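The lights in the back room at Forard come on at 4 a.m., and by six the first racks are ready for the van. Lionel Gaillard has worked that shift for 19 years. He started on bread and moved to sweet dough when the bakery lost its morning man.

Small bakeries in Stikisow used to sell most of what they made over the counter. Now the office order pays the rent. Forard sent out 3,172 boxes last year, most of them for Friday meetings. A box costs $30 and the price has not moved since May.

Agathe Ferrand runs the order desk. She says customers ask for less sugar and then reorder the frosted ones. A plain cake doughnut keeps until the afternoon. A raised one is best before lunch, and Gaillard will not sell it the next day.

Flour is the main worry. The bakery goes through 245 sacks between deliveries of its cheaper blend, and the mill has changed hands. Gaillard has tried two other flours and liked neither.
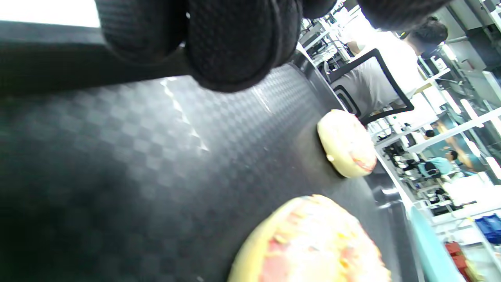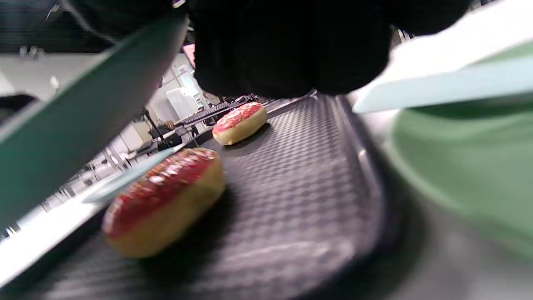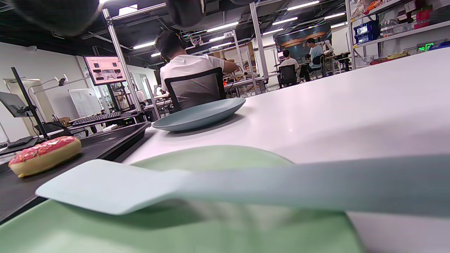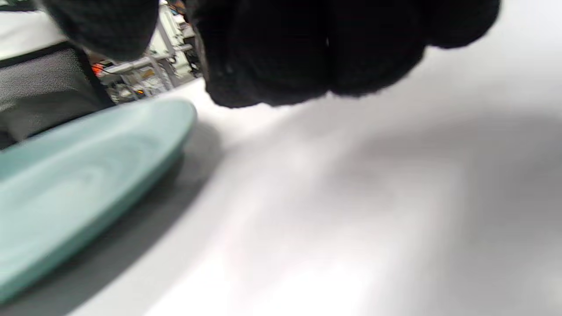 Food and Local Business Desk, Rultora Magazine

Ferrand wants to add a second van in the fall. Gaillard would prefer a second fryer. They have agreed to look at the books again after the summer.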